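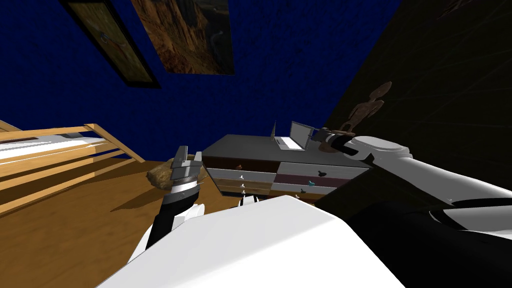

Sterkuritz Publishes Its Maintenance Routine for Simulated Two-Arm Robots

Sterkuritz, a developer of simulation tools for household robotics, released in February the full maintenance routine for Noston, its virtual test cell. Until now the routine was used only inside the company.

Noston is a simulated bedroom in which a two-arm robot practices work near furniture. A cell made of software has no bearings to grease, but it needs care all the same. Joint limits move away from their correct values after updates, grippers close at the wrong width, and wrist views lose their alignment with the arm.

"We repaired these faults one by one, and each repair was written in a different notebook," said Milagros Montoya, who leads the cell team. "Now there is one order of work, and every engineer follows it."

The routine takes 40 minutes. Both grippers are opened and closed 400 times, first in free space and then close to a flat surface. After this, the engineer compares the position of the fingers with the values stored at setup.
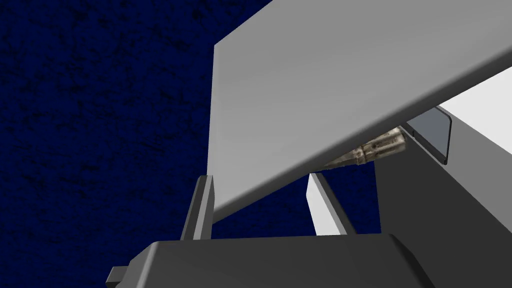

SETUP AND CALIBRATION

The wrist view is checked with the fingers open and a panel standing over them. If a finger passes through the panel, the contact model is loaded again and the check starts from the beginning — it is not permitted to continue from the middle.

Matěj Vondráček, who wrote the calibration part, recommends keeping the old values for 90 days before deleting them.

The routine can be downloaded without charge from the Sterkuritz website.

Press contact: So-ying Cheung, Sterkuritz press office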